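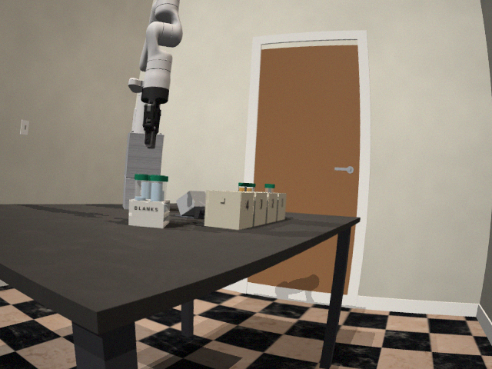 Quick one before the July mailing goes out, sorry for the rush.

The old vinyl comes up next month. Everybody who filled in the sheet wanted tile, so tile it is. Plain or patterned still open. Samples from Mollel are on the shelf by the mailboxes, please put them back when your done. Two have already gone missing.

Price for the lobby came in at 7 dollars a square foot laid, grout included, baseboards not. Stairs are a separate job. The elevator threshold too, Szymon Wasilewska is chasing that. The lobby measures 300 square feet once you take out the closet, and the old number of 809 in the spring newsletter was lobby plus both hallways. Hallways are staying as they are for now.

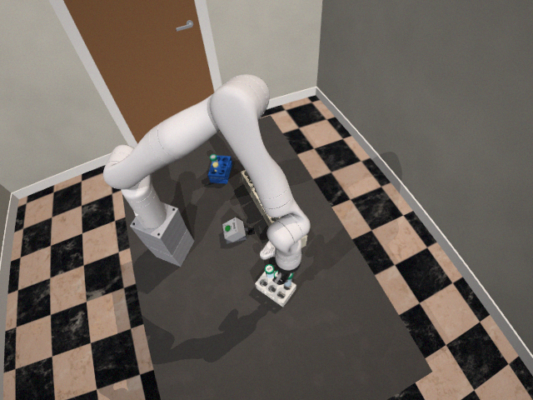

White arm on its pedestal, with a small tube rack.

Sealing. Ferkulgate came by to look at the slab and want it dry before anything goes down. Fans overnight, probably noisy. Use the side entrance while they're running, your front door key works there. Strollers and bikes out of the lobby the night before please. Anything left goes to the basement and you can collect it from there.

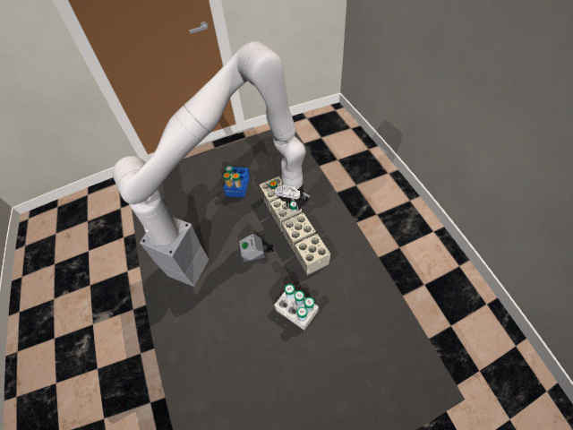
Pattern or plain is the big question left. Checkered has the most support so far, straight rows or on the diagonal. For anybody who can't imagine black and beige together, look at the marble-patterned squares in the picture, with a brown door behind them. Warmer than black and white, and I think kinder to our wood mail shelf. The dark mat over most of it is worth a thought as well. If we're going to put a mat that big down every winter, do we want to pay for the pattern underneath? Plain tile and a nice mat would be cheaper. I go back and forth on this.

Grout color: gray. Not reopening that one.

Cleaning after: mop with water, mild soap if needed, no vinegar. Flumach makes a cleaner for it but wait til the sealer has cured. Salt boots off at the door in winter, same as ever.
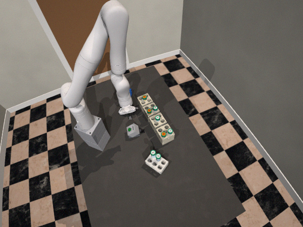 Dorota Szewczyk writes that plain tile was slippery in her last building and she'd like us to ask for a textured finish whatever the pattern, and could the ramp be done in the same stuff so there's no lip for wheels. Have asked Mollel, they will send a textured sample. Ramp price to follow.

Notes on pattern under the office door by noon on the 2nd. Grażyna Sobczak has spare sheets.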